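Tradberg Floor Wear Records
Data card and usage notes
Version of March 26, 2020

Summary

The Tradberg Floor Wear Records are a collection of written inspection entries on indoor floors in public and commercial buildings. Each entry gives the floor material, the laying pattern, the finish, the type of use the room receives, and a wear grade assigned by an inspector. The collection was assembled by the Tradberg office and is maintained jointly with Skilletti, which supplies the grading manual.

Contents

The current release holds 2,000 entries from 92 buildings. Entries are stored in a single table, one row per room per inspection. A second table lists the buildings by code, with the year of construction and the general type of use. Building names and street addresses are not released.

Fields in the main table:

room_code – a code that stays the same across inspections
material – wood, stone, tile, sheet flooring, carpet or other
pattern – straight, diagonal, herringbone, basket weave, random or none
finish – oil, wax, lacquer, none or unknown
use_class – office, teaching, display, workshop, circulation or storage
furniture – fixed, movable or none
grade – a whole number from 1 (as laid) to 5 (replacement advised)
remarks – free text, up to 200 characters

Empty cells mean that the inspector did not record a value. They should not be read as "none".

Collection

Inspections were carried out during opening hours with the permission of the building manager. Inspectors walked each room along its longest side and then across the doorways, where wear is usually heaviest. Grades were assigned on site and were not revised later, even when a second inspector disagreed. Where two grades exist for the same room and visit, both are kept as separate rows and marked in the remarks.

Furniture was not moved for the inspection. Marks under cabinets and heavy shelving are therefore missing from the collection, and rooms with a great deal of fixed furniture may appear in better condition than they are.

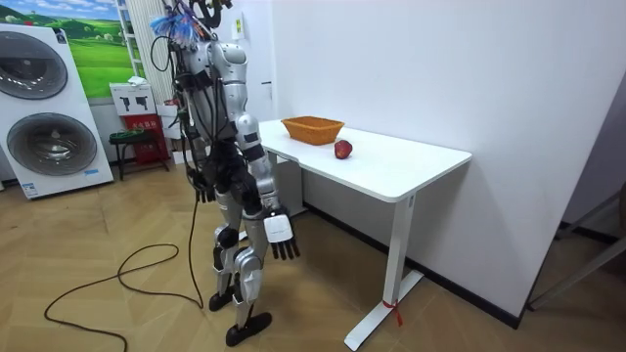
The pattern field follows the layout of the boards or tiles and is independent of their color or species. Inspectors are asked to enter the pattern of the main area and to ignore borders and thresholds. A light wooden floor laid like the one under the silver-and-black robot and the white table is entered as herringbone, and the shade of the wood goes in the remarks if it is recorded at all. Rooms with two patterns of equal extent are entered as random, a convention inherited from the first edition of the manual and kept for consistency.

The finish field is the least reliable in the collection. Oil and wax are difficult to tell apart by eye, and maintenance records were available for only part of the buildings. Users who need a dependable value should restrict their work to rows in which the remarks contain the word "documented".

Known limitations

Teaching rooms are overrepresented. The Teoh group of buildings, which joined the project early, contributed 105 rooms, most of them in regular classroom use. Results for the display and workshop classes rest on fewer rooms and should be treated with care.

Carpet was graded under a separate scale until the second edition of the manual. The older grades have been converted to the present scale, but the conversion is coarse in the middle of the range. Grades 2 and 3 for carpet should be merged before any comparison with other materials.

Inspections in August are scarce, as many of the buildings are closed for part of that month. The collection is not suited to the study of seasonal change in wood.

Intended use

The records are meant for maintenance planning, for teaching in building care, and for comparing floor materials under similar use. They are not a safety assessment. No slip resistance was measured, and a low grade does not show that a floor meets any building standard.

File format

Both tables are supplied as comma-separated text in UTF-8. Line breaks have been removed from the remarks. A short script, vudham_check, is included to confirm that every room code in the main table belongs to a listed building. It is named after the Vudham storage site, where the paper forms are held.

Corrections

Errors may be reported in writing to the Tradberg office, giving the room code and the field concerned. Corrections are checked against the paper form and included in the next release – grades are corrected only when the form and the table differ.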